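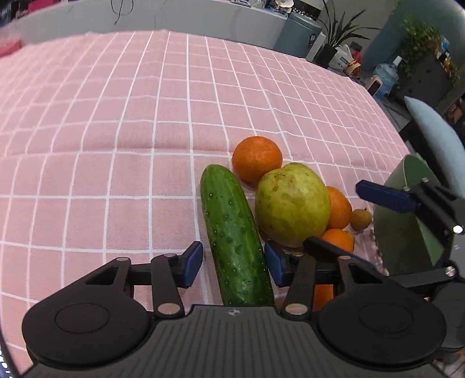
## Chapter 2: Choosing and Storing Fresh Produce

Fruits and vegetables stay alive after harvest. They keep taking in oxygen and giving off water, and the cook's job is to slow this down until the food is eaten.

In this chapter you will learn to judge ripeness by touch and smell and to decide what belongs in the refrigerator. Cucumbers lose water quickly and are damaged by long cold storage. Pears are picked firm and soften from the inside, so press near the stem to test them. Oranges do not ripen further once picked.

You will also read about the covered market at Demuvura, where 3,000 people shop on a busy morning in March, and compare its displays with those in your own grocery store.

**Before you read:** List the produce in your kitchen and where each item is kept. You will need the list for the activity on page 142.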